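Project report: a snack shelf for the Ollport common room

5. What we tried and what we learned

When we began in August, the common room at Ollport kept all its snacks in one deep cardboard box, and anybody who fancied a packet of crisps had to rummage past everything else to find it. Our project, which we called Pridance after a good deal of friendly arguing, set out to see whether a small wire rack on the table would do the job better, and whether people would find it pleasant to use!

We had a budget of 700 pence (not a fortune, as our tutor kindly reminded us) and two layouts to compare. In the first, the bottles went on top and the crisps underneath. It looked rather grand, but the bags got squashed at the back and the whole thing felt top-heavy whenever someone reached for a drink.

The second layout turned it all round, with drinks standing on the mesh floor and crisps lying flat across the top, and we were much happier with it. The bags are light, so they can hang over the front a little without any bother, and their bright colours are easy to spot from the door.

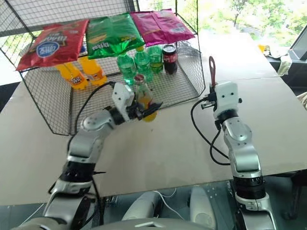

Figure 4. The second layout, with crisps on top of the rack and bottles below.

We would still like to try a small lip along the front edge, and perhaps labels for each kind of drink, if next year's group would care to take that on.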